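Prisdale Town Council
1/17 The council has agreed its visitor program for the coming season. This thread sets out what has been decided, what it means for businesses and residents, and how to take part.

2/17 The main item is the Clovcombe Trail, a signed walking and cycling route linking Prisdale with the village of Clovcombe by way of the old mill road and the river meadows. The council has worked on the route with Clovcombe's own council and with the landowners along it.

3/17 The trail will open in September. An opening event will be held at the Corn Hall, with an information session for travel businesses in the morning and a public walk setting out at 2 p.m. The walk is free and there is no need to book.

4/17 The morning session is intended for tour operators, coach companies, hotels, guest houses, campgrounds, cafes and attractions. Each will have the opportunity to meet the others and to discuss joint tickets and short-break packages. Doors open at 9:30 a.m.

5/17 Businesses wishing to take a table should apply to the Tourism Office at the Corn Hall. Tables are free for businesses within Prisdale and Clovcombe. Those from further afield will be charged a small fee, payable on the morning.

6/17 Last season the Visitor Information Desk recorded 563 inquiries that concerned walking routes. Many were from people staying only one night. The council would like more of them to stay for two, and the trail has been planned with that in mind.

7/17 The full route takes most walkers a day at a steady pace. It may also be done in two halves, with the break at Rikham, where there is a bus stop, a public restroom and a tearoom. The Rikham to Clovcombe half is the flatter of the two.

8/17 Cyclists should note that the footbridge at Rikham is narrow and has steps at the eastern end. A signed alternative by road will be in place before the opening. Riders are asked to use it, including when the bridge appears to be clear.

9/17 A printed guide is in preparation. It will contain a fold-out map, bus times, opening hours and a page on the history of the mill road. The first print run will be 1,000 copies, available from the Visitor Information Desk, the library and participating businesses.

10/17 Entries in the guide are free of charge. To be included, please send your business name, address, opening months and a description of no more than forty words. The Tourism Office may shorten descriptions for reasons of space. Entries received after the closing date will be held for the second printing.

11/17 Several traders have asked about parking. The Station Road lot has 196 spaces and will remain the main visitor lot. Charges are unchanged. Coaches may set down and pick up in Market Place but may not wait there; the coach bays are behind the Corn Hall.

12/17 Residents of Mill Lane wrote to the council with concerns about verge parking at the start of the trail. Posts will be installed along the northern verge, and the trail signs will direct drivers to Station Road. The position will be reviewed at the end of the season.

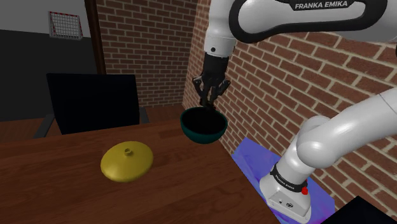 Franka Emika arm and green bowl, computer rendering.

13/17 The council invited comments on the draft program in the spring and received 534 responses. The most frequent requests were for more benches, clearer signs from the railroad station and later opening of the Visitor Information Desk. A summary of the responses may be read at the library.

14/17 In reply to those requests: six benches have been ordered for the river meadows section. New signs from the station are with the county highways team for approval. The Visitor Information Desk will close at 6 p.m. instead of 5 p.m. throughout the season.

15/17 Evening opening was also requested. The council considered it and has decided against it for this season on grounds of cost. Maps and bus times will be displayed in the Corn Hall window for visitors arriving after the desk has closed.

16/17 The Zulu shuttle bus will call at Prisdale station, Rikham and Clovcombe on the day of the opening. Dogs are permitted on the lower deck. Bicycles cannot be carried. Passengers with wheelchairs are asked to contact the Tourism Office in advance so that a suitable vehicle can be assigned.

17/17 Questions about the trail, the guide or the opening event should be sent to the Tourism Office in writing or raised in person at the Visitor Information Desk. Replies to this thread are read during office hours only. Reports of damaged signs or blocked paths should be made by telephone.

Prisdale Town Council
Addition to the above thread: we have been asked whether the public walk on the opening day covers the full route. It does not. The walk goes as far as Rikham, with return by shuttle bus or on foot. Stout shoes are advised, as the meadow path is uneven in places.

Prisdale Town Council
Further addition: businesses in Rikham are eligible for free tables at the morning session on the same terms as those in Prisdale and Clovcombe. Post 5 should have included them. The application form at the Corn Hall has been corrected, and forms already submitted by Rikham businesses remain valid.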